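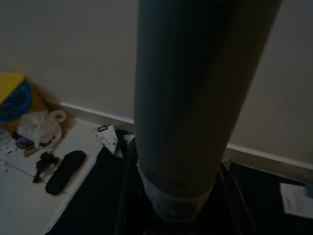 Grivia at the clutter corner, Mumesbridge workshop

The dropped dustpan: your questions answered

I'm Nighat Bhutto and I look after the sweeping trials on Grivia, our two-armed robot. In June we had a fault where the right gripper let go of its tool halfway through a job, and I've had so many emails since (lovely ones, mostly!) that I've put the answers in one place. If yours isn't covered, the contact form still works.

What went wrong, in short?

Grivia was told to pick small bits of rubbish off the mat and put them in a dustpan. The right arm holds the pan by its long handle and the left arm does the picking up. Partway through the run the right gripper opened by itself, the handle dropped, and the arm carried on as if it still had hold of it. That last bit bothers me far more than the drop. Anyone can drop a dustpan – I do it weekly – but I do notice when I've done it.

Was anyone hurt?

No. I was standing outside the tape with the stop button in my hand, and I pressed it. The pan landed on the mat and the rubbish went everywhere. The handle got a small nick in it.

Why did the gripper open?

It came down to a loose plug. The cable that feeds the gripper runs down the outside of the arm, and when the arm reached well forward and turned its wrist, the cable pulled tight and the plug shifted in its socket for a moment. The gripper lost its signal, came back on and did what it always does at start-up, which was to open its fingers and wait. So it was behaving just as it had been told to, and I'm the one who'd told it. I wrote that start-up routine two winters ago and had never once thought about what would happen if it ran with something in its hand.

Why didn't the rest of the robot notice?

Adska (that's our control program) only checked the grip at the moment of picking something up. Once it had a "yes", it took that as settled until the job was over. The arm and the gripper were each quite happy on their own and never compared notes. We'd talked about adding a running check and kept putting it off, because the arms had been so well behaved.

How did you track it down?

Slowly! My first guess was that the handle was too smooth, so I spent a whole afternoon wrapping it in different tapes. Complete waste of a day. Then I thought it might be the force setting, and turned that up until it squeaked. In the end I ran the same reach over and over with a hand near the stop button, and on run 50 the fingers opened again. I had the log up this time and could see the gap in the signal. After that it took me ten minutes with a torch. 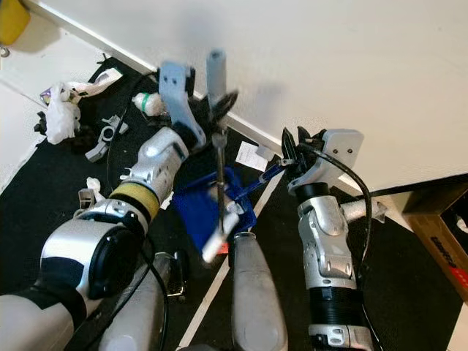 Can it happen with the left arm too?

Yes, in theory, as the two sides are wired the same way. I never managed to make it happen on the left, but we changed both. If you've built something similar, please don't fix one arm and trust the other. The left one has an easier time of it in our trials, with shorter reaches and lighter things to lift, so a bad plug there could sit unnoticed for months.

What have you changed?

First, the plugs. They now lock, and the cable has enough slack to follow the wrist all the way round. Second, the gripper no longer opens on start-up. It holds where it is and asks Adska what to do, and if it gets no answer it keeps on holding. Third, the grip is checked all through the job, and if the check fails the arm stops dead and beeps at me. It's a horrible beep. I picked it on purpose.

Those 3 changes took a fortnight, most of it spent on the last one. Getting the check right was fiddly, as a thin handle doesn't give the fingers much to feel, and the first version stopped the arm every time the pan bumped the floor.
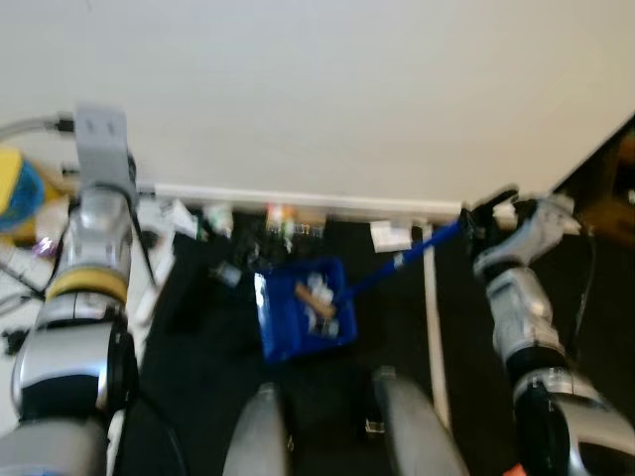
I did think about switching to a fatter handle, and several of you have suggested it, but that felt like making the test easier to suit the robot. People have thin-handled dustpans at home. So the handle stays, and I just kept adjusting the check until it would put up with bumps and still catch a real slip.

Isn't a dropped dustpan a bit trivial?

The dustpan is, yes. But the same arm could be holding a kettle one day, and I'd like to know this fault is gone well before then. My colleague Mohmand, who came to us from lift repairs, put it on the serious list straight away, and I think he was right. We have 2 lists, serious and annoying, and anything where the robot doesn't know what it's holding now goes on the first one.

Should a gripper always hold on when it loses its signal?

Not always, no. If there's a chance it could close on somebody's fingers, holding on tight is the worst thing it could do. Ours has a release lever you can work by hand, and everyone who steps inside the tape gets shown it before anything else. You need to think about your own set-up and what's likely to be in the way.

Have you run it since?

Lots! Same mat, same sort of bits and bobs, same blue pan. I also pull the plug on purpose at odd moments now, to see what it does. It has held on every time so far, though I'm not calling it cured until we've had a much longer spell of this.

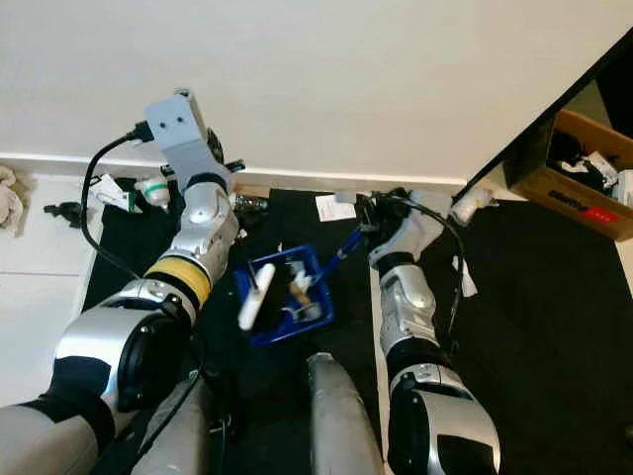
Both arms over the mat, with the blue tray between them

Can I come and watch?

You can. The next open evening is August 10, 2018, doors at 1930, at the Mumesbridge workshop. Use the side entrance, and please stay behind the tape even when the arms aren't moving. Children are welcome if they can stand a loud beep.

Will you share the log files?

Yes, send me a message through the form and say which you'd like, the first drop or the repeat. The repeat is much easier to read. The first one has a long stretch in the middle where I'd forgotten to turn on half the logging, sorry.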